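Do wooden boards really kill germs?

You may have heard that wood "eats" germs, so a wooden chopping board cleans itself. Should you believe it? Not so fast.

Wood can soak up water, and some germs dry out inside it. Some — but which ones, and how long does it take? Ask anyone who says "all of them" how they checked.

Plastic isn't magic either. Knife cuts give germs places to hide.
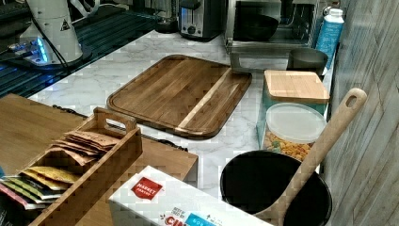
Photo: Valdemar Kárason / Zoëga

A groove around a board's rim catches juice. It doesn't clean anything. Hot water and soap do that job, whatever the label claims.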